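# Snap-latch container

A **snap-latch container** is a small household box, usually of moulded plastic, which is kept shut by a latch on its rim or side. It is used for snacks, buttons, pills and other small things.

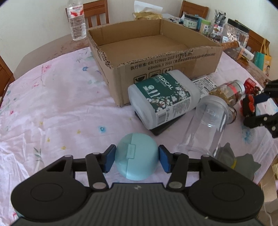

*Round container in pale teal plastic, with a raised latch across the seam.*

## Form

Round types often have a domed surface, so they do not stack well – flat ones are preferred for drawers. The maker Dulent listed 703 models in its last catalogue, of which 149 were round.

## See also

- Pill box
- Sewing tin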